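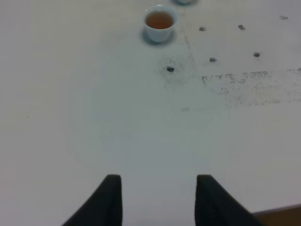
Guest Services and Reservations Desk, Kitstead Lodge Owners' Association

Home | Lodges | Getting here | Rates | Community help | Contact
Last updated: November

Transfer and late arrival at Tamiru Camp
Posted in November by Sosina Gashaw

I should be grateful for guidance on a booking at Tamiru Camp for two adults, for two nights. Our flight is due to land at Travlow airstrip at 3.40 pm, and the confirmation states that guests are expected at the camp in time for the afternoon game drive, which departs at 4 pm. The transfer from Travlow is given as 52 kilometres, part of it on gravel. It appears plain that we cannot be in time for that drive.

I wish to establish the following. Is the missed drive refunded, or may it be taken on the morning of departure instead? Is the conservation levy of 1,220, which is shown as a separate line on our invoice, charged for each person or for each vehicle? Lastly, are guests admitted at the park gate after dark if the flight should be delayed? I have written to the camp and have received only an automatic acknowledgement.

Reply from Kitstead Reservations Desk

Thank you for your enquiry. Game drives form part of the nightly rate at all member lodges and are not refunded individually. Where a guest arrives after the departure of the afternoon drive, the lodge may offer a place on another drive, subject to seats being available on the vehicle. This is at the discretion of the lodge manager and should be requested in writing before arrival. The morning drive on the day of departure is already included in your stay, and the request would therefore need to be for an additional outing, such as the bush walk that follows breakfast.

The levy is charged for each vehicle entering the reserve and is collected once per stay. If you travel by lodge transfer, the amount is divided between the parties on board, and the invoice is corrected at check-out. Guests who drive themselves pay the full amount at the gate.

Private vehicles are not admitted after 6 pm. Lodge transfer vehicles may enter after that hour, provided that the gate has been given the names of the passengers in advance. Please send your flight number to the camp and ask that it be passed to the gate office. Dinner will be kept for guests on a late transfer -- the kitchen should be informed of any dietary requirements at the same time.

Reply from Tenmont Travel

We send a good many guests to Tamiru on that same flight. In our experience the camp will usually hold the vehicle for a short while if it knows that guests are on the road, but this should not be relied upon in the winter months, when the light goes early. We would advise telephoning the camp in the middle of the day, when the office is staffed. Soft bags only on the small aircraft, please. The weight limit is applied strictly.

Reply from lowveld_regular

Take the bush walk. Far better than a second drive in my opinion. I do not know about the levy, ours was paid by the agent.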